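# About Prastden Community Television

We've been on the air since 2000, when Tullio Donati talked the cable company into giving our town an empty channel and then had to find something to put on it. The first few months were mostly school concerts, road reports and Tullio himself reading the lunch menus (people still bring that up at the grocery store!). We've grown a good deal since then, though we like to think we still sound like your neighbors.

These days we make four programs a week. There's the Tuesday evening news with Kasun Karunaratne, who also does our weather and will happily talk to you about frost for as long as you'll let him, plus the call-in hour, the high school game and Botha Street Kitchen.
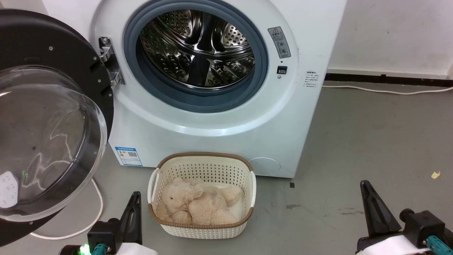 Kasun came to us from radio and took a while to get used to being looked at, but viewers warmed to him right away, and his December storm coverage kept a lot of folks company through a very long night.

If you'd like to learn camera work, sound or editing, come by and see us. Our training evenings are free, and you don't need any experience at all. We're upstairs in the Wiltetti Building, and the door by the parking lot is the one that opens.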